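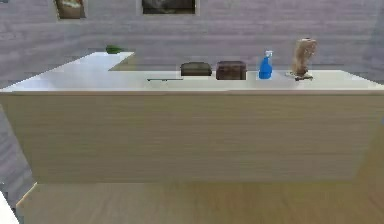

How to collect household demonstrations in simulation

Category: Robot Learning / Guides and Procedures

14 shares | 2 comments

This guide sets out the procedure used by the Custley group for collecting demonstrations of household tasks in a simulated kitchen and dining area. It is intended for new operators and for partner teams who will contribute episodes to the Bridham task set. Readers are expected to have an operator account and to have completed the short induction on the hand controllers.

An episode, for the purposes of this guide, is one continuous recording of one task, from the release of the controls to the moment the operator marks the task as finished. The learning system is trained on whole episodes. A recording that is well performed but badly labelled is of little use, and operators are asked to give the two parts of the work equal care.

Before you begin

Open the Sturnetti client and check that the controller status reads as connected on both hands. Load the kitchen and dining layout from the shared library and not from a local copy, as local copies may hold older object positions. Confirm that the task sheet on the second screen carries the same layout name as the client.

Each task sheet contains an instruction written in plain English, a list of the objects concerned and a short statement of what counts as finished. Read all of it before taking control. If the instruction can be understood in more than one way, raise a query and move on to the next sheet. Do not record your own reading of it.

Step 1. Reset and survey the layout

Select Reset. The client will place the objects according to the seed given on the task sheet. Seeds differ in small ways, and an object that stood on the counter in one episode may be found elsewhere in the next.

Move the view slowly through the whole area before doing anything else. Check the counter along its full length, including the short rear arm, where small items close to the wall are easily missed. Then check the dining table. Items not named in the instruction are left in place as distractors and should not be cleared away, straightened or grouped.

If an object has come to rest inside another, or hangs above a surface, reset once. If the fault remains, mark the seed as defective and close the sheet.

Step 2. Set the starting pose

Bring the robot to the starting pose named on the sheet. There are 4 approved poses for this layout, and the client will refuse to record from any other. Allow the arms to settle fully. A recording that opens with the arms still drifting teaches the system that drift is part of the task.

Step 3. Choose the camera views

Every episode is stored with 2 views. The first should take in the surface on which the task begins, and the second the surface on which it ends. Where both are the same, set the second view at a clearly different angle.

For tasks at the dining table, a raised view from the front is preferred. The example given here shows the bowl, the green vegetable, the lettuce and the small shaker on the right half of the table, all plainly distinguishable from one another, with the upright dark object behind them. The open part of the tabletop is kept in view as well, and this matters for any instruction that ends in placing an object down.
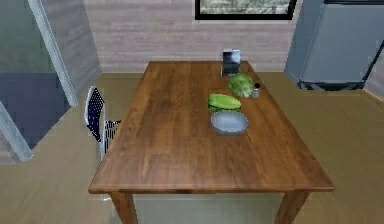
Step 4. Record the episode

Press Record, wait for the tone and begin. Work at a steady pace. Operators coming from other projects often move too quickly, and the resulting motion is hard for the system to reproduce.

Approach each object from a direction that leaves its neighbours undisturbed. If you brush against a distractor and it stays upright, continue and note the contact afterwards. If it falls, stop the episode and mark it as failed. Failed episodes are kept — they are used in training the part of the system that judges success — and operators should never delete them.

Small corrections are welcome. A grasp that slips and is then recovered within the same episode is a useful example, provided that the recovery is deliberate and the task is completed. Long pauses are not, and a pause to answer a message or consult the sheet should end the recording.

Step 5. Label and submit

Labelling is done at once, while the episode is fresh in the mind. Enter the following:

- the outcome, as success, partial or failed
- every object touched, whether or not it was named in the instruction
- the point at which each grasp began and ended
- any remark that would help a reviewer

Use the object names in the Arboleda word list. Where the list offers only a general name, use the general name. Operators who are unsure what an item is meant to be should choose "unidentified object" and leave the matter to the reviewer.

Submit the episode and reset before opening the next sheet.

Batch size and review

A full batch for this layout is 84 episodes. It need not be completed by a single operator or in a single session, but seeds should be taken in the order in which they are issued. Batches closed before noon on Wednesday are reviewed in the same week.

Reviewers replay each episode from both views and compare it with its labels. An episode may be returned for relabelling, but its motion is never edited. If the motion is at fault, the seed is issued again and the earlier recording is retained under its original outcome.

Queries about rejected seeds should be sent through the client, quoting the layout name and the seed.

Comments (2)

Related guides
Writing task instructions that can be read only one way
Using the Arboleda word list
Reviewing partial and failed episodes
Controller calibration for Sturnetti operators
Bridham task set: June update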